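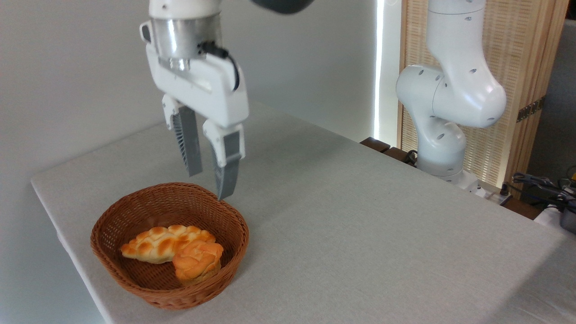 Figura 3. Puesto de ensayo con la pinza abierta sobre la cesta; al fondo, el segundo brazo, plegado.

4.2. Reglas de ejecución para tareas con alimentos en celdas de dos brazos

El protocolo de Protville, en su versión vigente, trata la manipulación de alimentos como una categoría propia dentro de los ensayos de recogida y depósito. Las versiones anteriores la incluían entre los objetos deformables, junto con esponjas y textiles, y aplicaban a todos ellos un mismo límite de fuerza. Urrego y Thibodeau observaron que esa agrupación producía resultados poco comparables entre laboratorios: un pan conserva la marca de los dedos, mientras que una esponja la pierde, de modo que un agarre registrado como correcto podía dejar la pieza inservible para la repetición siguiente. Las reglas que se exponen a continuación se aplicaron en las celdas de Bovarham y Nassar, con las salvedades que se indican.

Superficie y recipiente. La mesa se cubre con un tejido mate, de color claro y sin estampado, tensado antes de cada serie. El recipiente se coloca sobre el tejido sin fijación mecánica. Se admiten cestas trenzadas, bandejas y cuencos, siempre que el borde no presente fibras sueltas en la zona de entrada de los dedos. En el caso de las cestas (figura 3), el borde enrollado constituye el obstáculo principal durante la aproximación, y su altura se mide en cuatro puntos antes de fijar la trayectoria de descenso. Si las lecturas difieren en más de 6 mm, el recipiente se sustituye. La posición inicial se anota respecto de la esquina más próxima de la mesa; no se permite corregirla una vez iniciada la serie.

Estado de las piezas. Cada pieza se emplea en un máximo de 12 agarres y se retira antes si presenta rotura de la corteza, desprendimiento del glaseado o una huella visible al término del ensayo. Las superficies brillantes requieren una atención particular: los reflejos desplazan el contorno estimado y pueden inducir un cierre excéntrico. El protocolo exige, por ello, que la iluminación natural quede registrada junto con la artificial, incluso cuando la primera proceda de una abertura estrecha. Las piezas pueden solaparse dentro del recipiente. En tal caso se intenta primero la pieza superior y se anota como incidencia cualquier desplazamiento de la inferior – aunque el agarre se complete conforme a lo previsto.

Aproximación y cierre. La pinza debe llegar abierta a la altura de espera, con las puntas por encima del borde del recipiente, y permanecer en ella hasta que el operador confirme la pieza objetivo. El descenso se realiza en vertical. Las correcciones laterales por debajo del borde quedan prohibidas en los ensayos de referencia y se autorizan únicamente en los de adaptación, que se comunican por separado. Antes de cada serie se comprueba el estado de las almohadillas de los dedos; una almohadilla estriada retiene migas y residuos de glaseado entre sus relieves, por lo que debe limpiarse cada seis agarres con el sistema detenido.

Brazo en reposo. Cuando la tarea requiere un solo brazo, el segundo permanece plegado, fuera del volumen de trabajo y con los frenos aplicados. No basta con una orden de posición mantenida. Esta regla suscitó objeciones en Nassar, donde el rearme del segundo brazo prolongaba cada sesión en 14 minutos. Se acordó mantenerla sin excepciones, con el argumento de que el operador introduce las manos en la zona compartida cada vez que repone una pieza.

Cableado. Los cables que acompañan a la muñeca deben conservar holgura suficiente en toda la trayectoria sin rozar el borde del recipiente en el punto más bajo del descenso. La comprobación se efectúa a velocidad reducida al comienzo de la jornada y se repite tras cualquier cambio de herramienta. El protocolo no regula la disposición de los cables fuera del área de trabajo, aspecto que Bovarham ha propuesto incorporar a la próxima revisión, prevista para septiembre.

Registro. Las incidencias se codifican mediante la plantilla Listel, que distingue entre fallo de agarre, daño en la pieza, contacto con el recipiente e intervención del operador. Un mismo intento puede recibir más de un código. Los intentos interrumpidos antes del cierre se conservan en el registro y se excluyen del cálculo de la tasa de éxito, criterio que difiere del empleado en la versión anterior e impide comparar directamente ambas series. Las diferencias resultantes se examinan en el apartado 4.3.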